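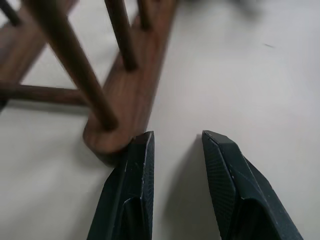
White floor, soft gray shadow.

I went up to Grorkberg to talk about floors, and I'll admit I thought we'd be done in 20 minutes. We talked for nearly three hours, and I missed my bus.

The woman I'd come to see runs Druvon, a floor painting business she started in November with her sister and a rented sander. Before that she spent nine years doing payroll. "I liked payroll," she told me, pouring the coffee. "People always want me to say I hated it. I just liked this more, and my knees were still good."

Most of her customers ask for white. I wanted to know if she tries to talk them out of it (I have a dog, so this was a selfish question).

"I ask them who takes their shoes off," she said. "If they look at each other before they answer, I show them the grays." She laughed, then said she has never lost a job that way, though one couple did go quiet for a while.

Her own first floor was a disaster, and she tells the story with real joy. She bought paint meant for walls, put it down on a Saturday, and moved the couch back in the next morning. "The couch is still in that spot! I mean the feet took the paint with them when I tried to shift it, so I thought, fine, that's where the couch goes."

These days she works room by room and won't touch anything over 600 square feet in one go. The biggest job so far was the old Virkel dance hall, 3,826 square feet of boards with a hundred years of wax in them. They split it into seven sections and slept in the coat room two nights running. "My sister found 69 hairpins in the gaps. She kept them in a jar. I don't know what for – I've stopped asking."

I asked what it costs, and she was quick with an answer. A normal living room comes to some 2,000 dollars, sanding included, and more if there's old glue. Old glue came up a lot. She has feelings about old glue.

And upkeep? "Warm water, a drop of dish soap, and leave it alone. People scrub. They see one mark and go at it with the green side of the sponge, and then they've got a dull patch the size of a dinner plate and they call me." She does go back for touch-ups, and she writes the color on the inside of a closet door before she leaves, so whoever lives there next can find it.

Next on the list is the Arumugam bakery on the hill, where the owners want the front room done in white and the back in anything that hides flour. "I said white hides flour," she told me. "They're thinking it over."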